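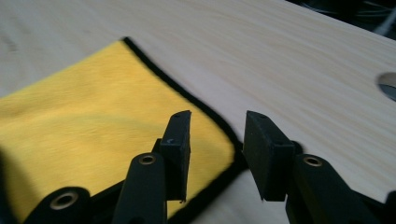 A yellow cloth with black binding on a pale wooden table.

I have now watched three coalition governments form in Woston, and I'm ready to say it out loud: I love them. I love the late votes, the awkward joint press conferences and the agreements that run to 69 pages with a footnote on bus lanes. People tell me this is a strange thing to be cheerful about, and I suppose it is, but I think our region has stumbled into a very good way of being governed and we should stop grumbling about it!

The complaint you hear most is about time. The last round of talks took 11 weeks, and for all that time the outgoing ministers sat at their desks approving routine payments and not much else. The Mabaso road bridge waited. The new school meals contract waited too, which was a real nuisance for parents, and I won't pretend it was fine. But look at what came out at the end. The bridge got a budget that two rival parties had both signed, so neither can campaign on tearing it up. Under the old one-party councils the same bridge was announced, canceled and announced again, with a fresh design bill each time. 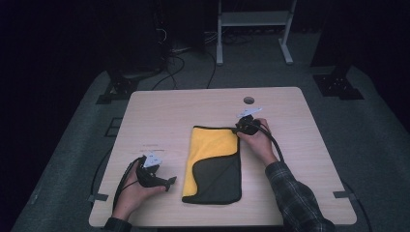

Why do coalition talks take so long?

Most of the time goes into money. The parties usually settle who gets which department in the first few days, then spend weeks working out how each promise will be paid for and what happens if tax income falls short.

I find that second part thrilling (my family does not). When one party wins everything, the arguing over money takes place behind a closed door, and the rest of us hear about it when something gets cut. In a coalition the arguing spills out. Somebody leaks a draft, the smaller partner objects on the radio at seven in the morning, and by lunch half the town has an opinion on property tax bands. I learned more about how our hospitals are funded during those 11 weeks than in all the years before them.

Small parties matter here too. The Wasto district sends 2 members to the assembly, and for decades they could have stayed home. This time their votes were needed, and Wasto is finally getting its evening train back. Critics call that blackmail. I call it a district of people who pay the same taxes as everyone else getting something for them – and about time.

I'd still change a few things. A caretaker government should be able to sign urgent contracts if 34 members of the assembly agree, so that school meals never get stuck again. The draft agreement should be published a full week before the vote. And the negotiators should have to take questions in public at least once, ideally somewhere other than the capital. The Flikero town hall would do nicely, as it has good parking and terrible chairs, which should keep the speeches short.
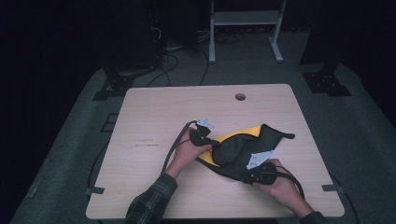

Reader comment, Flikero: I agree on publishing the draft early, but you're too easy on the wait. My daughter's school sent home cold sandwiches for most of the spring, and neither party has said sorry. Put a deadline on the talks and hold a new election if they miss it.

I take the point about the sandwiches, and an apology is owed. The deadline worries me more. A party that thinks it would gain from a new election has every reason to sit on its hands until the clock runs out, and then we'd be back at the polling station in September with the same numbers and the same people across the table. I would much sooner give the talks their time and let the schools sign their contracts in the meantime.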